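Paper Trails: What Becomes of a Town's Records

March
By Hervé Moulin

The parish registers of Irley survived two floods and a move across the county. For most of the last century they sat in a cupboard behind the council chamber, along with rate books, school logbooks and the minutes of a drainage board that stopped meeting before the war. People knew they were there. Few asked to see them.

That changed when the council put its building up for sale and somebody had to decide where the shelves would go. The county record office could take the registers but had no room for the rest. The district offered a storage unit with no heating. In the end the Fisine Trust, a small charity that had until then looked after one mill and its accounts, agreed to take everything for 20 years.

There were 852 volumes and a great many loose bundles. The Trust's first job was a list. Each item got a line with a title, a date range and a note on its condition, and the work took most of a winter. Red rot in the leather bindings was the commonest fault. Four of the rate books had been eaten through by beetle and went into the freezer before they went anywhere near the others. 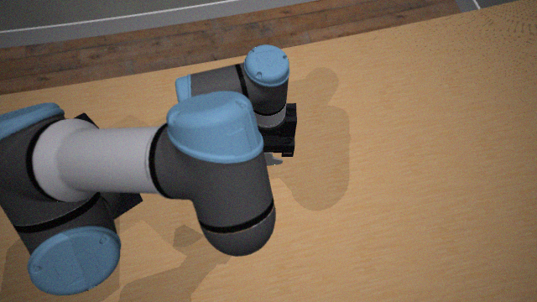 IRLEY, March – The reading room opens at ten, and by half past there are usually people at the long desk. Most are tracing families. One regular is working through the drainage board minutes for a book on the lower fields, which he expects to finish next year.

Readers order from a printed catalogue in a ring binder. An online version exists, but it covers only the registers and the school logbooks so far. The bundles are the problem. They were tied up by a clerk called Coste in an order that made sense to him, and the Trust has chosen to keep that order and describe it as it stands. A letter about a broken pump may sit between two bills for coal. Sorting them by subject would make them easier to search, but it would lose the link between papers that crossed his desk in the same week.

Money is tight. Boxes and acid-free folders cost about £3000 last year, more than the heating. The Trust has applied for a grant to copy the logbooks, where the ink is fading fastest, and should hear before the summer. If it fails, the work will go ahead a shelf at a time.

Other places are watching. Fatano House, which holds the papers of a closed brickworks, has asked to borrow the listing form. The Trust sent it over with a page of notes on what it would change, chiefly the column for condition – too narrow, and filled in differently by everyone who used it.

Comments

marshlane: My grandmother is in the school logbook for being late. Very pleased it has been kept.

P. Dunn: Is the reading room open at lunchtime? The notice on the door doesn't say.

oldclerk: Quite right to leave the bundles alone. We re-sorted ours in the seventies and have regretted it since.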